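Inicio Proyectos Memorias Laboratorio Enlaces
Tiempo de lectura: 4 minutos

Coordinación de dos brazos para recoger y apilar vasos: memoria del proyecto

Cuando elegimos este tema pensábamos, con bastante inocencia, que lo difícil iba a ser el agarre. Un vaso es un objeto amable, casi simétrico, y en las primeras pruebas un solo brazo lo levantaba sin demasiados disgustos. Lo que nos ha ocupado casi todo el curso ha sido otra cosa: conseguir que dos brazos compartan la misma mesa, sepan cada uno dónde está el otro y no intenten llegar a la vez al mismo vaso (y vaya si lo intentaron).

El software se divide en un módulo de percepción y un planificador, con una capa fina de control por debajo. A la capa de control la llamamos Kindunbridge, por ser el puente entre los mensajes del planificador y los servos, y el nombre se quedó aunque el código se haya reescrito entero. Al planificador lo llamamos Masri. Trabaja con una lista de tareas pendientes y una reserva de espacio: antes de moverse, cada brazo pide un volumen de la mesa, y si el otro ya lo tiene reservado, espera. Es una solución sencilla, lo sabemos, pero nos permitió entender cada fallo leyendo el registro, y eso en un proyecto de estudiantes vale mucho.

La percepción nos dio más guerra. Usamos la cámara de muñeca de cada brazo, y en la vista de una de ellas aparecen siempre los propios dedos de la pinza, grandes y oscuros, tapando las esquinas inferiores. Al principio el detector los tomaba por parte de los objetos y devolvía posiciones absurdas. Lo arreglamos con una máscara fija que se calcula según la apertura de la pinza, y conviene regenerarla cada vez que se desmonta la cámara, aunque sea un momento. 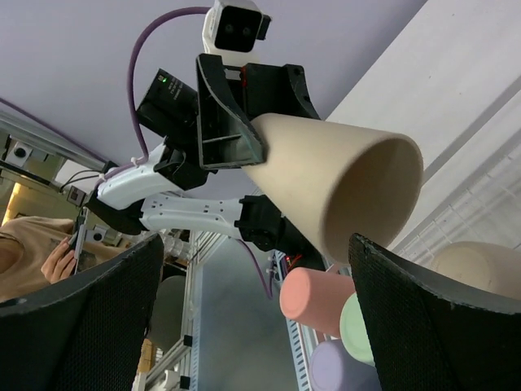
Grupo de Robótica Estudiantil de Skovham · Sección de percepción y planificación

El caso que más nos gusta enseñar es el de un brazo que observa al otro mientras sujeta un vaso cónico beige. Para el detector es una situación bastante fea: el extremo estrecho queda escondido en la pinza negra, así que solo se puede contar con la boca y con una parte de la pared. Nuestro primer modelo buscaba el contorno completo y, claro, no lo encontraba. El segundo ajusta una elipse al borde visible y deduce de ella el eje del cono, y con eso Masri ya puede decidir por qué lado acercar el otro brazo.

Los colores también influyeron. El salmón, el verde menta y el lavanda se separan bastante bien con un umbral de tono, aun con los vasos amontonados y medio ocultos. El beige, en cambio, se confundía con cualquier superficie clara, y también con una camiseta tostada si su dueño se acercaba más de la cuenta. Acabamos combinando color y forma, con más peso para la forma en los beige.

Para ajustar todo esto grabamos 487 secuencias teleoperadas, la mayoría por la tarde. Descartamos 12 porque los relojes de las cámaras se habían desfasado y las imágenes no correspondían con las posiciones articulares. Desde entonces Kindunbridge sella cada mensaje al recibirlo y avisa si la diferencia crece, cosa que debimos hacer desde el primer día.

Nos quedan dos problemas abiertos. El primero es que la reserva de espacio es demasiado generosa y los brazos pasan mucho rato esperándose con una cortesía exagerada. El segundo son los cables, que el planificador todavía no tiene en cuenta: el modelo de colisiones conoce los eslabones y las articulaciones, pero ignora un cable que hace una curva amplia por fuera del brazo. Hemos empezado a aproximarlo con una cadena de esferas y de momento el cálculo va lento.

El código y los registros están en el repositorio Lometwood, con instrucciones para repetir las pruebas en simulación. A quien lo retome el curso que viene le recomendamos empezar por la calibración de las cámaras y dejar el planificador para después. Nosotros lo hicimos al revés y en diciembre seguíamos corrigiendo trayectorias que estaban bien.

Contacto | Aviso legal | © Grupo de Robótica Estudiantil de Skovham | Volver arriba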